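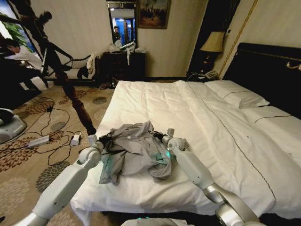 Looking after the grippers (or, how I spend my evenings now)

Posted in November by Brynhildur
14 shares | 3 comments

So I promised a few of you a post on the upkeep side of things, after the last one got so many questions about fingers. Sorry it's taken a while! We've been in the bedroom suite at Varkemton since the start of the month, getting the two-armed robot to put clothes on hangers, and I've got into the habit of writing notes on the back of the cable labels. What follows is those notes, typed up and made slightly more polite.

Quick recap for anyone new. The robot stands at the foot of the bed, the clothes get dumped on the duvet and it has to sort out which bit is a shoulder, get hold of it and get it over the hanger. Bergþóra Laxdal does the clever part, the software. I do the bits you can drop on your foot. The project is called Funon, which was the least bad name on the list, and Tiedemann is the workshop we go back to when something needs a proper vice.

A bed is a horrible thing to work over. I'd done all my previous setting up on a nice flat bench, where a fingertip that's a hair too low just taps the surface and you hear it. On a duvet there's no tap. The arm goes down, the duvet goes down with it, and you've got a gripper full of bedding and no idea why. I spent most of my first afternoon on this, convinced the height was wrong, when all that had happened was that someone had plumped the duvet up at lunch.

Before we start

I do the same round every morning before the arms go live, and it takes 12 minutes if I haven't mislaid my torch. Power first. The leads run across the carpet to a power strip, and it's a big flowery carpet, very busy, so a black cable vanishes into the pattern as soon as you look away. I walk each one from end to end with my hand on it. Then I push every plug in again even if it looks fine, as a carpet with a bit of pile in it can lift one side of an adapter just enough.

Then the arms get moved slowly through their range with nothing in the grippers. I'm listening more than looking. The carved post at the foot of the bed is the thing to keep clear of, and I've padded it with an old towel on days when we're trying out new motions. Brown paint on a white elbow does not come off with a baby wipe. Ask me how I know.

After that it's the grippers, which get a section of their own.

Fluff, fluff and more fluff

Clothes shed. I knew this in theory! What I hadn't thought about was where it goes. The metal bars on the gripper fold in towards each other as it closes, and every joint is a lovely little place for lint to settle. You get a grey felt building up round the bolt heads, and it isn't a problem until the day it is, and then one finger arrives a touch later than the other and the cloth gets dragged sideways.

My routine for each gripper, at the end of the day, arms powered down:

1. Open the fingers fully by hand and look along the bars with a torch from the side. Lint shows up much better that way than from straight on.

2. Soft brush, working outwards from the joints. I use a make-up brush and I'm not ashamed. No canned air – it just blows the fluff further in, and then all over the pillows.

3. Wipe the fingertips with a barely damp cloth and leave them to dry. Fabric softener leaves a film, and a filmy tip will hold a stiff collar all day and then let a slippery lining slide straight out.

4. Check the screws in the linkages with the little Buslow driver. Only check them! If one turns, I mark it with a paint pen and look at that one first the next evening. The same screw turning twice gets taken out, cleaned and put back with a dab of threadlock.

5. Close the fingers on a strip of paper and tug. It should tear before it slides. Then do it with a fold of whatever fabric we've been using, because paper is far too kind, and watch that the tips meet level and pinch only the bit they're supposed to.
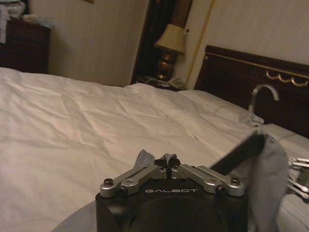 Swapping the fingertips

We change the tips on both sides together, even if only one is worn. I tried doing just the one and the pair didn't grip alike, so the hanger ended up twisting every time the arms pulled against each other. Bergþóra spent a whole morning hunting for it in her code, and it was my fault, and I bought the buns.

The old set had done some 4,000 closes by our log, mostly on knitwear, and the edges had gone a bit shiny and round. You feel it with a thumbnail before you can see it. New ones go on, I run 50 empty closes to let everything seat, and then I nip the screws up once more. Don't skip the second nip. They always move a little.

Then we redo the zero on both arms, which sounds grand but is mainly me holding a spacer between the tips while Bergþóra reads out numbers. After that we try six garments in a row, the same ones each time: two easy, two floppy, and two we both hate. If the floppy ones go on the hanger I call it a night.

What's still annoying me

Hooks. A metal hanger hook swings, and when the other gripper comes in from the right to hold its side of the cloth, the swing gets passed along. I've got a small tweak to the wrist speed to try tomorrow.

Also the light. We work with the curtains more or less shut to keep things steady for the cameras, and by four o'clock I can't see a dark screw on a black housing to save my life. A head torch is on the shopping list, next to more buns.

3 comments

Moss_and_Wire: The make-up brush tip is gold, I've been using a toothbrush and it leaves bristles behind. Which sort, the big fluffy one or the flat one?

Brynhildur: Flat one for the joints, fluffy for everything else! Cheap ones shed though, so give it a good pull first.

kettle_on: Do you log closes by hand or does the controller do it? Ours resets to zero whenever we unplug and I've lost count twice.

Older post | Newer post | Home | About me | Workshop notes | Archive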